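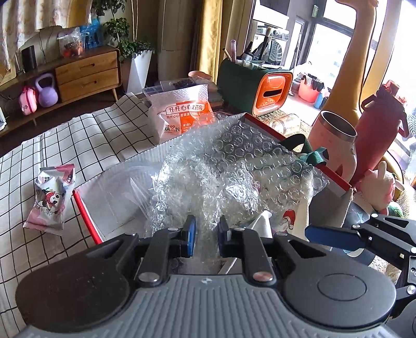

Unpacking task, hand-held gripper, bubble wrap in the open box.

To: Colow list
Date: 29 September 2024
Subject: Re: soft packing material, how many more?

> We have 309 takes with bubble wrap so far and the Sodville set
> has 541. Do you want more of the same, or should we move on to
> paper filling? Also, does the box have to be on a table?

More bubble wrap please, but change the box and the room each time. The model trained on the Sodville set does well there and badly in other homes. A bed is fine, and a patterned sheet is welcome. Leave whatever is behind the box where it is.

Start each take with the fingers open and close to the wrap. Five takes per layout, then shift things. If the pads slip, keep the recording and mark it as a slip — Gilani filtered those out last time and we had to go back for them.

Paper filling can wait until the total passes 2749. Uploads go to the Dinelico folder as before, one folder per room.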